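Re: [flerum-health] Resting heart rate after a month of walking?
From: Nathalie Melnyk
October 17, 2026

Hi Åsmund, hi all,

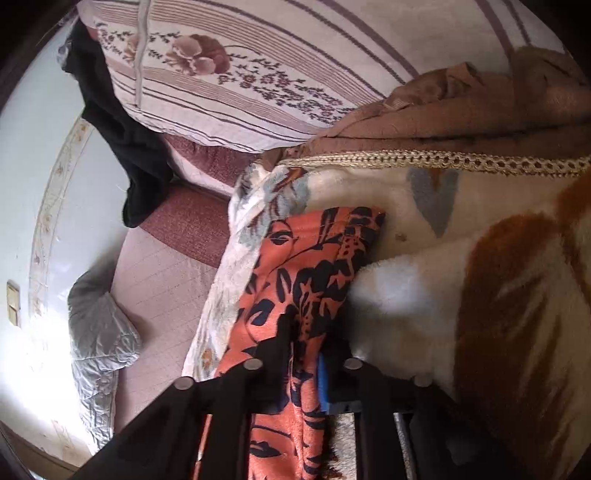
So glad you brought this up, and congratulations on sticking with it through September! I've been logging my resting pulse for 283 days now and I love talking about it, so please forgive the length.

Åsmund Tveit wrote:
> I started walking every evening in September and bought a
> Hitden chest strap to keep track. My morning reading
> was 71 at the start and is 66 now, but some days it jumps
> right back up. Is the strap faulty, or is it me? And does
> anyone know if the Grustier watch is any better?

A drop of 5 beats sounds great to me. The jumps look a lot like mine. A short night does it, so does a glass of wine with dinner, and I usually see a bump a day before a cold shows up. I stopped looking at single mornings and keep a seven-day average instead – the line gets much calmer and you can see where you're headed.

As for the strap, try moistening the pads before you put it on. Mine gave wild numbers until I started doing that. You can also check it the old way, two fingers on the wrist and count for a full minute. If the two agree within a couple of beats, I'd trust it.

I had the Grustier watch for a while. It was comfortable and I wore it to bed without noticing, but on brisk walks it lagged behind the strap, especially uphill. For resting numbers the two matched nicely. I wouldn't buy one just for this when you already have something that works!

Do take your reading at the same point every morning, before coffee and before you get up. I lie still for a few minutes first. And if your pulse ever feels uneven, or you get dizzy on the hills, please see your doctor and bring the log along. Mine was very happy to have it.

Has anyone tried the Dvořáček breathing exercises before bed? I'm on my second week and sleeping so well – I'd love to compare notes.

Keep walking!
Nathalie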